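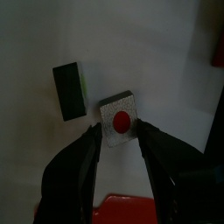
Figure 3. Wrist view of the gripper closed on a small block with a red dot on its front face. A taller dark block stands nearby.

5. What the money went on

Most papers on two-armed table-top work report the price of the arms and stop there. We did the same in our first funding request, and we were wrong by a wide margin. This section goes back over our own spending with the receipts in hand. We leave staff wages out, except where a part was bought to save somebody's time, in which case we ask whether it did.

5.1 Arms and grippers

We had quotes from Carudetti and Gevitz. The Gevitz quote was lower and we took it, mainly on the strength of a table comparing payload and reach. Neither number has mattered to us once. Our objects are light and our table is small. The grip shown in Figure 3 needs very little force, but it does need fingertips that meet where the software thinks they meet, and neither supplier would put a figure on that in writing. A buyer with a similar budget should ask for it anyway and note how long the reply takes.

Spare fingertips were sold to us as a consumable with a long life. We budgeted for one set. Lorente, who kept the parts log, recorded three sets in the first 1180 hours of running, and the cost of the extra two came out of travel money. The sales sheet still gives the old lifetime. We do not claim our wear rate would hold elsewhere, given that our operators were new to the work, but new operators are what most groups will have.

5.2 The enclosure and the table

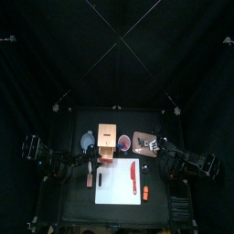 Enclosures are where small labs tend to overspend. Ekinci offered us a finished booth with built-in lighting, and the brochure made a good deal of "repeatable visual conditions". We asked for evidence that a closed booth improved results on tasks like ours and were sent a video. We bought a frame and black fabric curtains instead, which hang behind and to both sides of the arms, and fixed the brackets ourselves. The curtains have done all we needed. Whether the booth would have done more we can't say, and as far as we can tell neither can the people selling it.

The objects are cheap, and for that reason they were left out of the budget altogether. A cutting board, a knife, a toy carrot, a cup and a wooden box with a drawer cost next to nothing one at a time. Over the year we spent $1077 on such items, counting replacements and postage. Prasertsri has argued that this line should be larger, on the grounds that a wider mix of objects tells you more than a second camera would. We think she is probably right, although we have no test of our own to back it up.

5.3 Support contracts

We paid for one year of support through Parkley, starting in January. It was used twice. One call was settled by a restart and the other was still open when the contract ran out. The usual case for such contracts is that a long stoppage would cost more than the fee, and that may be true for a factory. Our longest stoppage was 30 hours, and it came from a cable we had routed badly.

5.4 Limits of these figures

All of this comes from one lab and one set of arms. Prices move, and we were given an academic discount on the arms that we agreed not to disclose. Readers should treat the split between headings as more useful than the totals. We would also warn against reading our low spending on the enclosure as advice to spend nothing there, as our room has no windows and a lab with afternoon sun may find that fabric alone falls short.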